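Illham Repair Evenings: how we're getting on, 26/06/2023 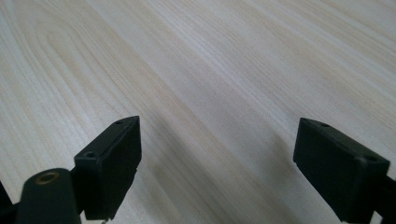

Pale tabletop, arched grain and all.

Hello again! We've had 46 people through the door since the Ondetti grant came in (nearly double what I'd hoped for) and they brought 70 things to mend — mostly lamps, toasters and one very stubborn accordion. The sewing corner only got going in May, so it's a bit behind. I've spent £131 on thread, fuses and glue, and the Kobzar Hall rent is paid up to the end of summer. Two sessions were lost to the boiler, sorry! I'd like to move that money over to a second soldering iron, if you're happy with that. Receipts are in the post.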